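Woltlow Lecture Notes - review after two semesters

Short version: good recorder, decent notes editor, annoying search. I'd buy it again. Longer version below, typed in a hurry between a lab and a shift so bear with me.

Background. Second year nursing, lots of fast talkers, one professor who never posts slides. I was using a plain voice recorder and a notebook before this and my notes were a mess.
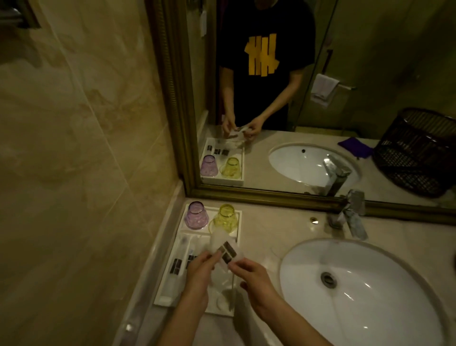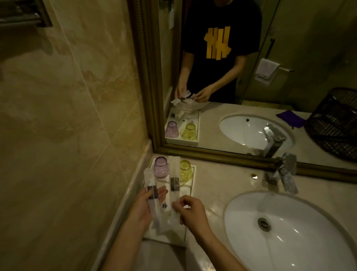
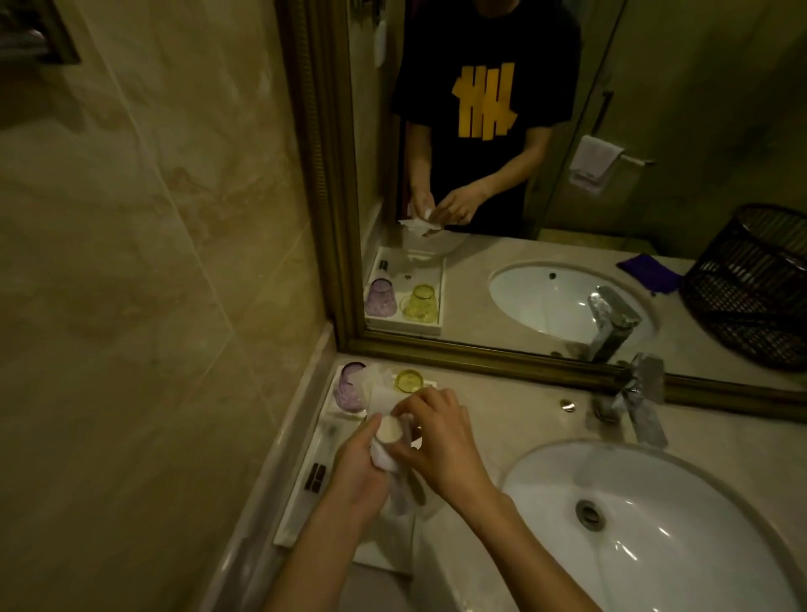
Setup was quick. Download, make an account, pick a mic, done. It asked for my class schedule and I skipped that, no problems. Laptop is four years old and the fan doesn't go crazy, which I was worried about.

The main thing is the link between what you type and what's being said. Type a word, click that word later, audio jumps to about that moment. It goes back a few seconds before too, so you get the start of the sentence. You can change how far. I have mine on 5 seconds and would not go lower, I type slow.

Also there's a "missed it" key. Hit it when you zone out or the prof says something you didn't catch. Leaves a red mark. After class you just go through the red marks. Best part of the whole program for me. Pharmacology I was hitting it every couple minutes, then going back same evening with a coffee and filling in. My exam grade went up, can't say it was only the software, I also moved to the front row.

Audio quality. Fine in a small room. Big lecture hall from the back, not great. Lots of coughing and chair noise. There is a cleanup setting and it helps some but makes voices sound like they're in a pipe. Lihua Dai in my study group uses a cheap clip mic with hers and it's way better, so maybe budget for that.

Search. Ok so this is where I get grumpy. It searches your typed notes, not the audio. Fine, I knew that going in. But it doesn't handle typos at all and my notes are nothing but typos. Searched "diuretic" before the midterm and got 2 results. I had a whole week of lectures on it. Had spelled it three differnt ways. Some kind of fuzzy match would fix this.

I've got 2,615 notes in there now (it counts every line as a note, weird) and scrolling has gotten slower. Not terrible. Noticable. Splitting each class into its own notebook helped, wish I'd done that from the start.

Export is good. Text, PDF, or a zip with the audio in it. PDF puts the time stamps in the margin - turn that off if you print, it eats a ton of space. I shared a zip with Tymofii Shevchuk when he was out sick and it opened on his machine no trouble. He did need his own copy of the program to get the clicking thing to work though.

Vs Zarncombe: tried the trial of that one first. Prettier. Flash cards built in. But monthly payments, and it lost the end of one recording when my battery died. Woltlow had the same thing happen to it in May, laptop just shut off, and everything up to that point was there when I plugged back in. That sold me.

Support: wrote them once about a license problem after I got a new hard drive. Answer came next morning, real person, fixed. No complaints.

Stuff I'd change:
- search, see above
- phone version is basically a viewer, can't record on it
- dark mode has gray text on darker gray, why
- no way to share one lecture with a friend without exporting the whole notebook

Check that your school is ok with recording before you pay. Mine wants you to ask each instructor. All of mine said yes except one, and in her class I just used the typing side, still useful but obviously you lose the main feature.

Price is one time, student discount if you have a school email. Took two tries for the discount code to go through at checkout, had to switch browsers.

4 out of 5. Would be a full 5 with better search. If they update it I'll come back and edit this.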